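Skudberg - Wörterbuch und Trennregeln für Verpackungsabfälle

Skudberg ist ein deutschsprachiger Datensatz mit Zuordnungsregeln für Verpackungen im Haushaltsabfall. Er enthält 794 Einträge in einer einzigen Tabelle. Jeder Eintrag verbindet eine Bezeichnung mit einer Materialklasse, einer Sammelfraktion und einem Hinweistext. Bilder sind nicht Teil des Datensatzes.

Inhalt

skudberg.csv - Haupttabelle, UTF-8, Trennzeichen Semikolon
synonyme.csv - regionale und umgangssprachliche Bezeichnungen
fraktionen.csv - die 10 Sammelfraktionen mit Kürzel
pruefen.py - Konsistenzprüfung, benötigt Python 3

Felder der Haupttabelle

id - ganzzahlig, stabil über alle Versionen
bezeichnung - Nominativ Singular
material - Kürzel der Materialklasse
fraktion - Fremdschlüssel auf fraktionen.csv
hinweis - Freitext, höchstens 200 Zeichen
quelle - "B" für Bivik, "C" für Collska, "M" für manuell ergänzt

Verbundmaterialien

Getränkekartons und beschichtete Papierbecher werden unter der Materialklasse VB geführt. Die Klasse PPK (Papier, Pappe, Karton) ist für beide nicht zulässig, auch wenn der Faseranteil überwiegt. pruefen.py meldet solche Einträge als Fehler. Unbeschichtete Becher erhalten eine eigene id.
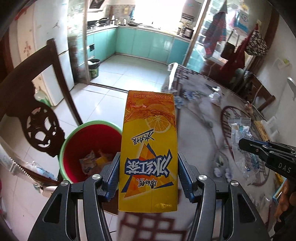
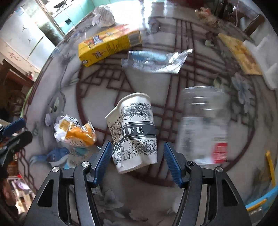 Getränkekarton und Papierbecher

Der Füllstand wird nicht als Merkmal erfasst. Restentleerung ist bei allen Einträgen der Klasse VB vorausgesetzt und steht deshalb nicht im Feld hinweis. Deckel und Trinkhalme sind getrennt verzeichnet - ihre Zuordnung folgt dem eigenen Material, nicht dem der Verpackung.

Bei pfandpflichtigen Gebinden hat das Kürzel PF Vorrang vor jeder anderen Fraktion. Die Pfandpflicht wird je Eintrag gesetzt und nicht aus dem Material abgeleitet.

Herkunft und Abgleich

Die Grundlage bilden die Wortlisten Bivik und Collska. Dubletten wurden nach dem Verfahren Chiang zusammengeführt: Kleinschreibung, Auflösung der Umlaute, Vergleich der Wortstämme. Bei widersprüchlicher Fraktion gilt der Wert aus Bivik. Abweichende Werte aus Collska stehen in der Spalte alt_fraktion, die beim Import ignoriert werden kann.

Bekannte Einschränkungen

Kommunale Sonderregeln sind nicht abgebildet. Einträge mit quelle = M sind nur einfach geprüft. Österreichische Bezeichnungen fehlen bei Glas und Metall noch weitgehend. Mehrteilige Verpackungen mit mehr als 3 Komponenten lassen sich im jetzigen Schema nicht darstellen.

Änderungen

Oktober - Spalte alt_fraktion ergänzt, Kürzel VK in VB umbenannt. Ältere Importskripte müssen angepasst werden.

Korrekturen bitte als Änderung an der CSV-Datei einreichen, mit unveränderter Sortierung nach id. Vor dem Einreichen pruefen.py ausführen.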